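Three Plates at Vurnonance

The boarding house at Vurnonance had one rule that Leire Villanueva loved more than the sea view, more than the bread, more even than the bed by the window. Whoever ate last washed up, and whoever washed up got to hear the story.

She made sure she ate last every night of April! 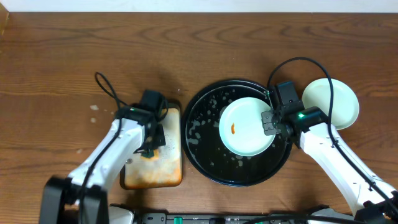
"Start with the plates," said Siwan Bellis from the armchair, "and don't you dare rush them." Siwan had cooked at the Pestevitz ferry station for 30 years and could still make a sauce that clung to a dish like paint. Orange sauce, always, with so much pepper that Leire's ears went pink. It had gotten into the sponge, by the look of it.

"So there we were," Siwan said, "200 passengers, a storm coming in, and one pan."

"One pan!" said Leire, delighted. Last night it had been two.

She tipped the yellow plate toward the lamp. Oh, it was a lovely thing, the color of good butter, and the light slid right across it. 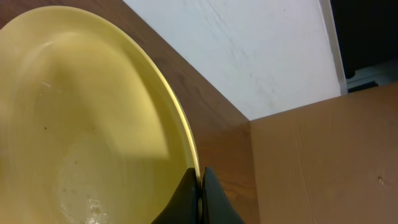
The yellow plate, with a few specks still to go.

"Did they all get fed?"

"Every one. The captain of the Tedari cried into his second helping." Siwan waved her stick at the table. "You've missed a bit."

Leire looked. There was a bit on every plate -- small, orange, stubborn as barnacles -- and she laughed out loud, because it meant the story could go on.

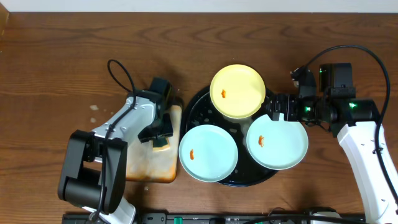
Vurnonance Story Circle

"And the storm?" she asked, leaning on the table beside the big black tray.

"Blew itself out by morning. I gave the last spoonful to the ship's dog, Bravo, and he followed me home and stayed for years." Siwan's voice had gone soft. "He'd have liked you. He liked anybody near a dirty dish."

Leire thought it was the best ending yet, better than the whale, better than the wedding.
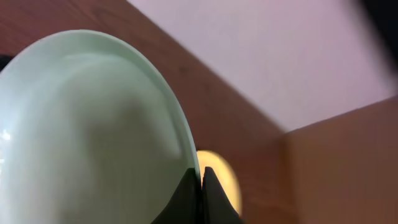
Short Fiction

She took her time over the pale green one, turning it by the rim, with the yellow glowing away behind it like a small moon.

"Siwan," she said, "what was in the pan?"

The armchair creaked. The old cook sat up, bright as a girl, and pulled her shawl straight.

"Well," she said, "put some more water on, and I'll tell you."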